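Home Boards Ask Search Log in

Can a robot put away groceries yet?

We moved to Gadville in January and I've been daydreaming ever since about a machine that sorts the produce while I do something more fun. I don't need it to cook! Just take vegetables and fruit off a table and drop them in the right bins. Is anyone close? I've been reading everything I can find and I'm hooked.

Mushi
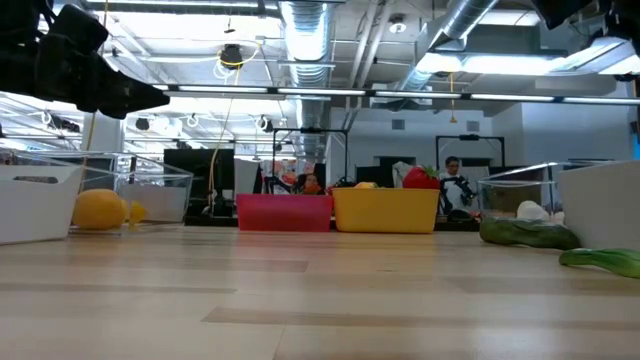

I'd also settle for one that only did the easy stuff, say anything round and firm, and left the rest to me. Speed isn't a big deal, it could take all night.

Brorkus

Close, yes, and it's such a fun time to be watching this! Picking up one solid thing from an open table works pretty well now. Long things are harder than round ones – grab a cucumber near one end and it swings or slips. Clear containers are a pain too, as many cameras read right through them.
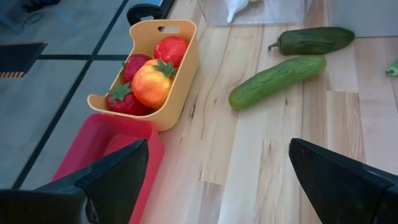

The other hard part is a bin that's already half full. Two gripper fingers need room on both sides of whatever they're holding, and tomatoes piled against a wall don't leave much. Toy food is also kinder than real food. It doesn't bruise, and it's the same shape tomorrow. I tried a small hobby arm at home with 21 pieces of play food and it got 9 into the right bin before I called it a night. I was thrilled, my family less so.

Grolwood

no. get a kid to do it. mine works for snacks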